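Sat 2 November
Noemi Carbone

Second dye day on the canvas. Carried on from the October strips, which came out blotchy at the folded ends. I am blaming the scour. Last time I used hand-hot water and a squirt of dish soap and left it at that. This time it was a proper simmer with soda ash for 2 hours, lid on, stirring whenever I walked past. The water came off the color of weak tea, so there was plenty left in the cloth.

Cloth is the Fukmont undyed, 600 g dry weight after scouring. Weighed it again after lunch because the scale in the back room drifts when the heater is on. Same reading.

Alum bath next. Dissolved the alum in a jar of boiling water first, then added it to the big pot. Cloth in at lukewarm, brought up slowly, held below a simmer for an hour, then left to cool in the pot. I did not rinse. Paulík's sheet says to rinse and my old notes say don't, and the old notes have the better swatches pinned to them.

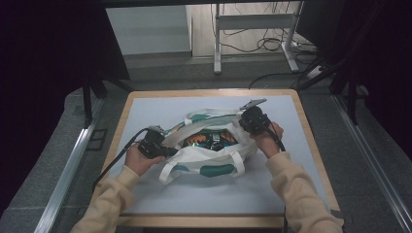
Does the cloth need to dry between the mordant and the dye?

It can go straight in. Drying and resting it for a few days might give a slightly deeper color, but I have never seen enough difference on cotton to wait for it.

Dye was weld, the dried tops from the Vutau sack, chopped and soaked overnight. Strained twice through the old curtain. I added a pinch of chalk to the bath and the yellow jumped right away. Cloth in wet, heat kept low. Weld goes dull if it boils and I did let the October batch boil, which is probably the other half of that problem.

Pulled a test strip at twenty minutes, another at forty. The forty is a clear lemon and the twenty is the same but thinner. Left the main piece for the full hour and it did not move much past the forty. Could stop sooner next time and save the gas.

Iron dip on the offcuts only. Olive, a bit muddy. Too much iron again. Rinse bucket for the iron is the one with tape on the handle, please don't use it for anything else.

Drying on the indoor line away from the window. Ends look even so far, but I will not call it until it is dry and pressed. Catalog number for this run is 1,974. Swatches go in the gray binder behind the Drerker madder pages.

To do: buy soda ash, write the dates on the jars, lightfastness strips in the south window with half of each under card.

Comments

marta_k: Did you try the chalk with the October bath too, or only this one?

Noemi Carbone: Only this one. Our tap water is soft, so I should have had it in there from the start.

pellworks: I get the same muddy olive. I cut my iron by half and take the cloth out after a minute. Still saddens plenty.

R. D.: What pot are you using? My aluminum one shifts the yellow a little.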